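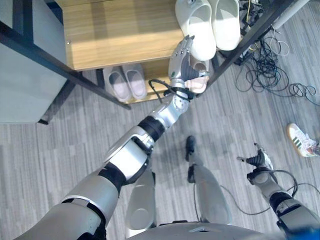 Small turbines, short blades: a talk with the site engineer at Dunleavy

The wind farm at Dunleavy has five turbines and sits on a ridge that used to be sheep pasture. Skallico, the company that owns it, began selling power to the town of Belitau in October. The site engineer agreed to talk on the condition that we leave out her name.

She said the first question people ask is why the turbines are so small. Each one is rated at 800 kilowatts, well below what most developers order now.

"The road decided that," she said. "There are two switchbacks on the way up. You can't get a long blade around them, and widening the road would have cost more than the turbines."

The machines came secondhand from a site in Dolten that was being rebuilt with larger units. The gearboxes were overhauled before they were moved. The blades were inspected on the ground, and two were sent back for repairs at the tips.

Asked whether used equipment had worried the bank, she said it had. "They wanted a longer service contract than we did. We signed it. I still think it was overpriced."
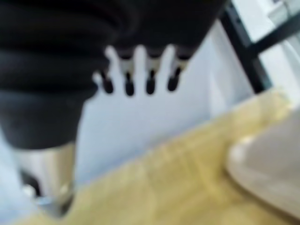 Under that contract, a crew checks the bolts and the grease lines twice a year. Her own staff does the rest, mostly sensor faults and resets after the grid trips. Ice is the main winter problem. When it builds up on the blades the turbines shut down, and they stay down until someone has looked at them from the access road.

The farm supplies almost 3,000 homes on an annual basis. She is careful with that number. "It's an average over the year. On a still night in summer we supply none of them, and the power comes in on the line from Dolten like it did before."

Skallico pays the landowners a fixed rent plus a share of sales. The line to the Belitau substation is rated for 40 megawatts, so there is room for more generation, and the company has asked the county about solar panels on the lower slope. She would like a battery first.

"We get switched off on windy nights when demand is low," she said. "I'd rather store that than build something else. But I don't sign the checks."

The county is still reviewing the solar application.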